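Cable Clutter on Shared Study Tables: Report on Work in December

Gervásio Frota and Lucero Alvarado

1. Background

Our building has 12 shared tables that students book by the hour. Most came from Aguiar, the older ones from Sirkel. People leave chargers and adapters behind, and the next group pushes them aside. We wanted to know how much of the surface is left to write on, and whether a simple tray would help.

2. Method

We visited 6 tables at 4 p.m. over one month. At each visit we laid a string grid with 100 squares over the top and marked every square with something on it. Lucero read the grid and Gervásio wrote down the result. One visit took roughly 30 minutes.

3. Results

Tables used for project work were the worst. Paper was a small part of it — cords took up most of the marked squares. The Tillilia tray we tried on two tables held adapters well but was too shallow for power strips.

4. Discussion

Table design matters less than we expected. A built-in opening for cords helps only if people route their cords through it, and many run them over the edge. The wooden conference table is a case of this: it has a rectangular grommet with a metal rim cut into the top, yet a black cable still curves off the table edge from a device at the far right. A striped cloth lies bunched up from the middle of the table down, and we would mark every square under it as taken. For the next round we plan to test a deeper tray from Stitel and repeat the count at the same tables.

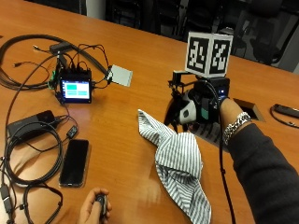
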